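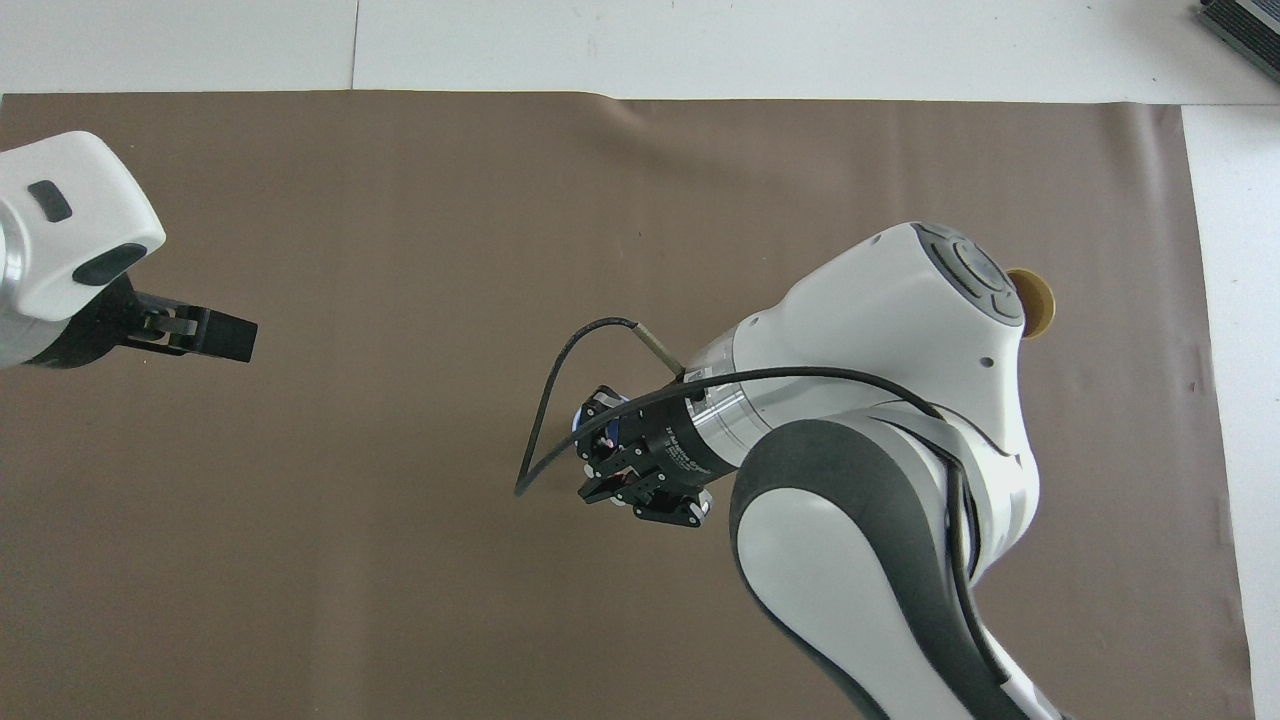
Two-arm cell, cable catching at the wrist -- how do you route yours?

Posted in: Cell Setup and Maintenance
17 replies hidden by your filter. Showing selected posts.

rkerekes
Wednesday, August 17, 2022

We run a two-arm folding cell, both arms white, brown cloth sheet over a white table. Big arm comes in from the right, the other from the left. Parallel-jaw gripper on the small arm. Control software is Romov, and the gripper bracket on the big arm is a Jikier.

The problem is the cable on the big arm. It goes over the top of the silver wrist and then along the lower arm segment. When the last joint turns past a certain point it pulls tight, and at cycle 204 yesterday the arm stopped with a force limit error. I backed it off, restarted, and it did it again 27 cycles later.

What I have tried so far:
Moved the strap on the lower segment toward the base
Slowed the last joint to half speed
Re-ran payload setup with the gripper on

Slowing it down helped a little. I would like a fix that lets me go back to full speed. Also there is a second black cable that loops out near the flange and comes down over the sheet. I don't love that one either but it has not caused a stop.

Rozália Kerekes

benchvise_tom
Slack is in the wrong place. If it pulls tight at the wrist, moving the strap toward the base won't change much, you need the extra length between the flange and the first strap. Put the arm in free drive, turn the last joint to one end of its travel, then the other, and set the length at whichever end is worse. Then strap it.

Don't use zip ties on the arm itself. Hook and loop only.

mossy_relay
Disagree on adding slack there. You will trade a tight cable for a loop that hangs down, and she already has one loop hanging near the cloth. On a folding cell that is asking for a snag. I would limit the joint instead. Does the fold need the full turn?

If it is only the planner picking the long way around, set the joint limit in the arm's safety settings and let it find another path. Costs nothing.

benchvise_tom
Limits are fine until somebody loads an old program that needs the range. Then it faults on start and they turn the limits off.

mossy_relay
Then fix the old program.

rkerekes
I checked the path. On the corner fold it does go the long way. The other three folds stay well inside. So a limit might work for us. I will still look at the cable length because the jacket has a flat spot where it crosses the wrist.

pell_and_son
A flat spot means replace the cable, please do that first. We ran one like that for a couple of weeks and the conductor inside gave out. The gripper dropped off the bus maybe once a shift and it took us forever to find, because the jacket was not cut anywhere. We changed the gripper, then the power supply, then finally the cable.

When you fit the new one, write the cycle count on a tag at the connector. Our last one came out at 2588 and was still good, but we don't push them further on that joint.

And for the loop by the flange: look at where the metal ferrule sits. If it is the heavy part of the cable it will swing on a quick stop. Strap behind it so the weight is held.

rkerekes
The ferrule is partway along the cable and angled toward the flange, so yes, nothing is holding it. The tip comes down pretty close to the cloth near the middle. I'll strap it tonight.

Anyone used the Dreltell sleeve for this? It is a split fabric tube with snaps.

mossy_relay
Used it. Good on the long segments, too stiff across a wrist. It took the bend and pushed it all into the connector. I cut ours off short of the joint and left the last part bare.

benchvise_tom
I have the same sleeve all the way across and no trouble. Depends on the width, get the wide one.

mossy_relay
Ours was the wide one.

pell_and_son
Might be different arms. Try it loose for a day before you snap it all down.

One other thing while the cell is stopped. Smooth the cloth and clean it. Ours picks up little specks and the vision reads them as pick points if the light is low. And if you have a ripple along the far edge, tape that edge. A lifted edge will throw off the first grip.

rkerekes
We do get a ripple on that side. I have been pulling it flat by hand at the start of each shift. Tape is a better idea.

Update after the weekend:
New cable fitted, tagged at zero
Length set in free drive at the worse end, per Tom
Last joint limited for the corner fold, per mossy
Ferrule strapped from behind
No sleeve yet

Back at full speed and 1412 cycles with no force stop. The corner fold takes slightly longer with the new path but I can live with that. Old cable is on my bench, I'll cut the flat spot open when I get time and post what the conductors look like.

benchvise_tom
So it was the slack.

mossy_relay
She did both, Tom.

pell_and_son
Check the strap on the ferrule again in November. Ours crept.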